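About Stusel

Stusel develops control and perception software for two-armed manipulators. The company was founded by Alaric Haddad and Szu-yu Tu and employs 20 people in engineering, testing and customer support.

Our principal product, Ernon, is a motion planner for cluttered benches. It is licensed together with Pan, a perception library that estimates the pose of thin, reflective and open-framed objects — wire racks, trays, cable runs — for which depth data is often incomplete.
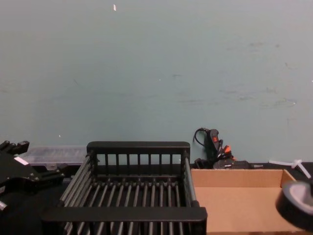 WATERLOO, ONT., 22 January 2026 — Household and workshop items form the core of our grasping program. A dish rack with metal rods and a shallow cardboard tray place very different demands on a planner, and each release of Ernon is tested against both. The current regression suite holds 743 planning problems, of which 253 involve coordinated movement of two arms. Results are reviewed by Rocío Tejada, Director of Verification, before a release is authorized.

Zima, our logging and replay tool, is provided to all licensees at no additional charge. Training in its use is led by Chun-hung Kwan and will next be offered in February. Enquiries concerning licensing should be directed to Maarten Verhoeven, Head of Partnerships.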